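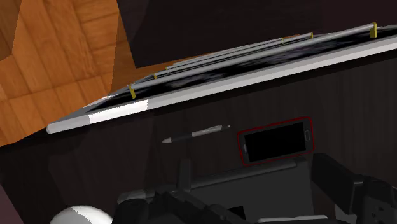 Sim track, desk tidy task: how are you all dealing with the pen?

tidybot_mom
Joined: January
Posts: 32

Hi all! I help out with the robotics club at our middle school and we signed up for the sim track of the Drovivach Cup this year (first time, be gentle). The kids have the desk tidy task running in Serlow and the phone is going great. The pen is a disaster. The fingers close, the pen squirts out sideways and rolls off the desk, and then eleven kids groan at once. We've done 333 runs on the school laptops and I'd say the pen gets picked up on maybe one in four. Is there a friction setting we're missing, or is it our code?

gearhead_gillen
Posts: 900

It's your approach angle. Everybody comes in at whatever angle the arm likes and pinches the pen crooked. Have the kids read the pen's rotation and turn the wrist so the fingers close across the barrel, near the middle. We went from terrible to pretty decent in one evening.

mapleleftturn

Gonna disagree a little with Gillen. Angle matters, sure, but Serlow's default contact settings are way too slippery for thin stuff. We bumped finger friction up and our old sloppy code worked fine.

gearhead_gillen

Are you allowed to change that, though? I thought the physics file was locked for the Cup.

mapleleftturn

The rules say you can't edit the objects. They don't say anything about the fingers. I read it three times.

Zuk_team_194

We asked about this at the Žukauskas workshop and were told the gripper counts as part of the scene, so no edits. Please don't build your whole season on that, our team had to redo two weeks of work. I still have the email if anyone wants it.

mapleleftturn

Well, shoot. Yes please, send it over.

tidybot_mom

Oh wow, glad I asked before we touched anything! OK, so angle it is. Dumb follow-up: do you pick up the phone first or the pen first? My kids are split right down the middle and it's getting heated.

gearhead_gillen

Pen first. If you bump it while you're going for the phone, you have to find it all over again.

Zuk_team_194

Phone first for us. It's the one we almost never drop, so we bank those points and then spend the rest of the clock on the pen. Also slow the last bit of the descent way down — ours was slapping the desk and bouncing the pen before the fingers even closed.

tidybot_mom

Update, 2026-07-21: we turned the wrist to match the pen and slowed the descent, and the kids got nine pickups out of ten! One of them did a lap around the library. They're still fighting over the order, so we're going to run it both ways and let the scores settle it. Next problem is that our arm lets go too high over the drop zone, but I'll start a new thread for that one.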